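Laundry still slow work for two-armed robots, Brollenton team says

28 November 2018

BROLLENTON - Robots that fold the wash are still a long way from the average home, according to engineers at Gident, who have been testing two-armed machines on everyday chores since July.

The company said its robots made 1,388 attempts at folding a single garment over that period. A person checked each result by hand, and 359 passed. Towels did best. T-shirts, which rarely land the same way twice, did worst.

"Finding the shirt is easy enough. Finding the right edge of the shirt is what takes the time," said Nuria Alemayehu, who leads the tests.

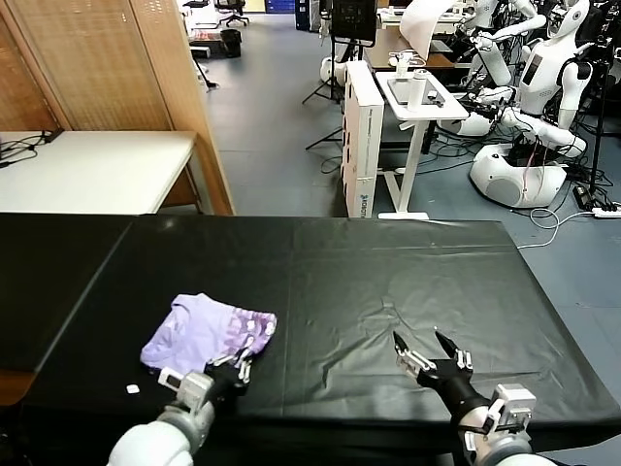

An average fold takes roughly 300 seconds, Alemayehu said, and the robot gives up and starts over if it loses its grip twice. Socks have been dropped from the program until next year.

Shop-floor work is closer. Caltance, a packaging firm, plans to try the same arms on sorting returned clothing, where items only need to be picked up and put in the right bin. Its returns desk handles 1,000 pieces on a busy day.

"We don't need a neat fold," said Henok Abera, operations manager at Caltance. "We need it to keep going through the night shift."

Gident has not set a price or a date for a home model. The Caltance trial is expected to run for six weeks at the firm's Gashaw warehouse.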